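3.2 Table setting and pouring

The second part of the study looked at how people lay out a small tea service for two and how full they pour. We used plain sets of the kind sold for home use, with a pot and two cups without handles. Each set was placed on a white tabletop against a bare wall so that the pale glaze would be the only color apart from the tea. Figure 3 shows the service at several points. A cup counted as full when the tea stood close to the rim.
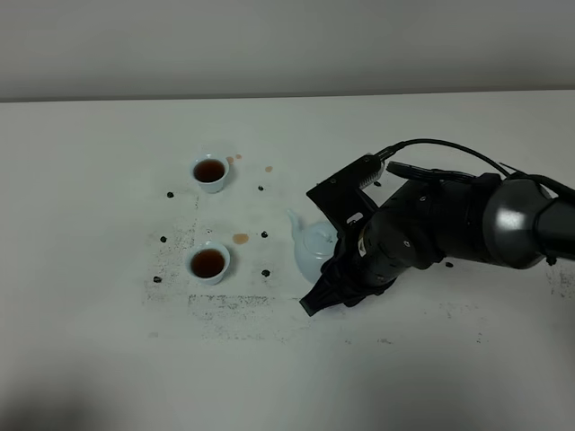

3.3 Placement of the cups

Most layouts in our records put both cups on the same side of the pot. Hosts in the Hakim interviews gave a simple account of this: the spout should have a short way to travel, and the second cup should be within reach without turning the pot. We recorded the gap between the cups, the gap from the nearer cup to the spout, and which cup was served first.

The collection holds about 4000 entries, gathered in two rounds that ended in April. Entries with a chipped cup or a missing lid were dropped.

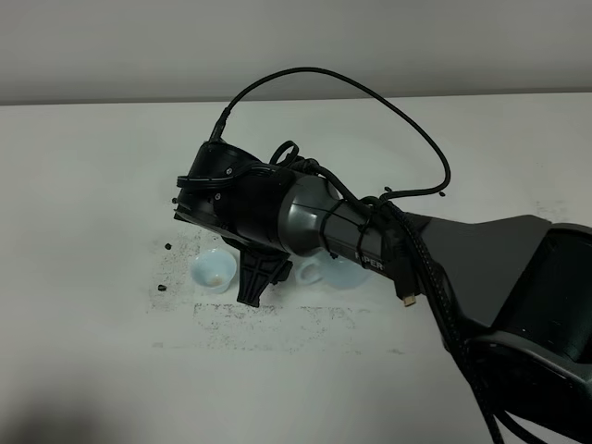
Cup size mattered more than we expected. With small cups a host pours often and stays near the pot. With larger ones the pot is set down between rounds, and it tends to drift toward the edge of the table. In the Stisedo sample, 10 hosts moved the pot back to the middle before the second round and 3 left it where it was. We do not treat this as a firm result, as the sample came from one town.

Marks on a tabletop make a layout easier to repeat. A loose grid is enough, and small dots distract less than lines.
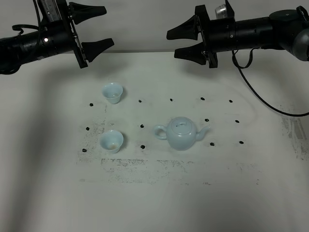

The same holds for clearing away. Cups are usually collected before the pot, and the lid stays on throughout. Spills were noted when they reached the tabletop, but drops on the outside of a cup were not.

One point remains open. Our rule for a full cup depends on the rim, and hosts do not agree on how much room to leave below it.

Figure 3. Tea service on the white tabletop.

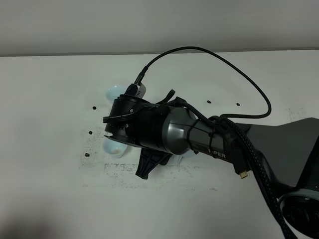 Ziad Dabbas objects that a cup filled close to the rim is too hot to lift by its sides, and that many hosts would call it badly poured. He would set the mark lower for cups without handles. We kept the rim rule for this section so that the Dikura and Trollon entries could be compared, and the lower mark is used in Section 4.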